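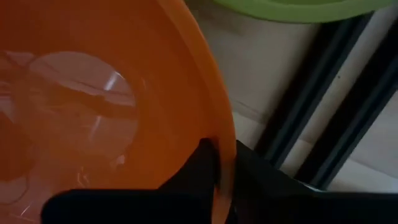
Tundon Rear Seat Reminder, Mk 2

Somewhere between the school gate and the office car park, the brain switches to autopilot. It does this without asking, and it's very good at it, which is the trouble. The Tundon is for the mornings when autopilot is driving and there's a small person asleep in the back.

A thin pad slips under the cover of the child seat. A fob goes on your keys. Walk off with the fob while there's still weight on the pad and it starts chirping after 19 seconds. Ignore it and it gets louder - much louder. We tested it in the Claveck office and have been asked not to do so again.

There's no app, no account and no monthly fee. It won't tell you how well you slept.

What's in the box
Seat pad
2 key fobs
Coin cell batteries, fitted
Instructions, mostly drawings

Details
Fob battery: good for 2000 journeys
Colours: grey, or the other grey
Fits: most forward and rear-facing seats. Check with your seat's maker before putting anything under the cover.

The Vudden clip for buckle alarms is sold separately and back in stock in December.

Please note
It's a reminder. It can't open a door, ring for help or tell a toddler from a heavy bag of shopping, so expect the odd false alarm on the way home from the supermarket. Look in the back every time, chirp or no chirp.

Page updated Nov 5, 2019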